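I Drove to Hullmont to Watch a Computer Pick Up a Cup

Filed under: outings, machines, complaints about coffee

My sister-in-law gets emails from everyone. She bought a raffle ticket in Hullmont once and now she knows when their library changes its hours. So it was she who forwarded me the notice that Furkumero was having an open day, "all ages, light refreshments," and she added a note saying this seemed like my kind of thing. I have never worked out what she thinks my kind of thing is. She once sent me to a seminar on gutters.

Furkumero, for those who don't live within range of their road sign, writes software that teaches robot arms to handle household objects. They have the second floor of the old insurance building, above the dentist. I had always assumed from the name that they imported fruit.

I went in February, when there is nothing else to do, and I got there at 9 in the morning because the notice said 9. The door was locked. A man carrying a tray of bagels came along after a while and let me in with his elbow, and that was the welcome ceremony.

I had dressed for a factory. I wore my good boots, the ones with the steel in them, and I'd left my watch at home in case something pulled it in. What I walked into was carpet. Gray carpet, a lot of desks, a ficus in poor health, and a row of monitors with folding chairs set up in front of them. I clomped across all this like a horse in a bank.

The tour was run by Golshifteh Rezaei, who introduced herself by saying that she knew what we were hoping to see and that most of it was going to be on a screen. I liked her right away. I have been on tours of a brewery, a dam and a place that made envelopes, and no guide at any of them ever lowered my expectations at the start. It saves so much time.

She explained that before a robot gets to touch anybody's dishes, it practices in a simulation. They build the arm in the computer, they build a table in the computer, they put computer junk on the computer table, and they let the thing have at it all night long. If it throws a bottle across the room, somebody clicks a button and the bottle is back. I thought of my own kitchen and felt a pang.

The program they use for managing all this is called Sallia. The grasping part, the part that decides where the fingers go, is called Thepsuriya. A boy in the front asked why, and Golshifteh said the person who named it had left the company and taken the reason with him. The boy wrote this down.

Then came the part with numbers, which I'll pass along because I paid attention and I want credit for it. One round of tests is 297 tries. Each try gets a fresh arrangement of stuff on the table. Sometimes the arm has to put a thing inside another thing, sometimes it only has to lift something and hold it up without banging into the neighbors. On the round they showed us the old version from last fall, sped up, and 35 of the tries failed. They had cut the failures together into a reel. I could have watched it for an hour. The arm comes down with enormous dignity, closes its fingers on nothing at all, and carries the nothing carefully to where it's supposed to go. I have had supervisors like that.

What got me was the clutter. I had pictured robots practicing on cubes and spheres, the wooden-block sort of thing, and instead the people who set up these tables seem to have emptied a junk drawer, a pantry and a child's bedroom and shaken well. There was a potato. I asked Golshifteh about the potato and she said that potatoes are hard. She didn't say it as a joke. No two sides the same, nothing to line up with, and they roll a little but never as much as you expect. I've been peeling them for decades and never once gave myself credit.

She took questions while the runs were going. A woman behind me wanted to know if it could fold a fitted sheet. (No.) A man in a very clean fishing vest wanted to know if it would take his job, and when she asked what his job was he said he was retired. Somebody asked how the computer knows how heavy things are, and she said they tell it, and sometimes they tell it wrong, and then you get a milk bottle with the weight of a bowling ball and everyone at the desks gathers around to watch.

I asked why the table in the simulation needed chairs, as nobody was going to be sitting down. She said the arm also has cameras to deal with in real life, and real rooms have chairs in them, and a program that has only ever seen bare tables gets confused by furniture. I know people like this as well. I didn't say so. I'd already used up my one remark on the potato.

We were each allowed to pick one try and watch it at normal speed, start to finish. Normal speed is slow. I want to be clear about that for anyone thinking of going. You could butter toast. The kids drifted off toward the bagels and I had a monitor mostly to myself, and I picked one with a cup in it, feeling that after the potato I should start with something I understood.

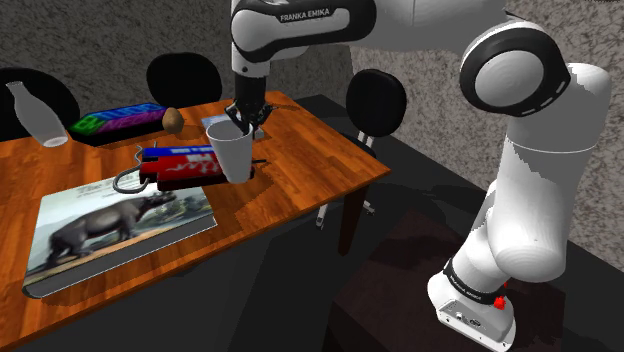 Golshifteh Rezaei told me the rim is the grip Thepsuriya likes best, one finger in and one finger out, and that she'd lost a whole week to it, as the grip is fine for an empty cup and would put a robot's finger in your coffee if it weren't. They hadn't gotten around to coffee yet. Liquids were on the list.

I said I'd been served coffee that way by human beings, and she said yes, she'd eaten at that diner too. So we had that in common.

I leaned in quite close for mine. I found I was rooting for it. You wouldn't think there'd be any suspense in a cup being an inch off a table, especially a cup that doesn't exist, held by an arm that doesn't exist either, next to a book about a rhinoceros that I would have liked to flip through. But the arm is so big and the cup is so plain. My shoulders were up around my ears. The man in the fishing vest came and stood next to me and he got quiet too. He said "easy, easy," under his breath, the way you would to someone backing up a trailer.

At the end of the hour we got to see the real arm, which lives in a glass-walled room at the back with tape on the floor. It was switched off. There was a cloth over the end of it, like a parrot at bedtime. They had planned to run it for us but something was being recalibrated, and we all filed past and looked at it respectfully and filed out again. I counted this as a full viewing. My sister-in-law says it doesn't count.

Some practical notes if they do it again. Parking is behind the building and free, but the dentist's patients believe it belongs to them and will tell you so. Bring a jacket, they keep it cold up there. The light refreshments were the bagels and 2 kinds of cream cheese, both of them plain as far as I could tell. The coffee comes out of a machine with a touchscreen, and the touchscreen asked me to choose my strength, choose my size, confirm my size and wait, and then it gave me hot water. I went and told the fellow at the nearest desk. He said oh, yeah, it does that, you have to hit it on the left side.

I hit it on the left side and got my coffee.

Next month my sister-in-law has me down for a talk about bees.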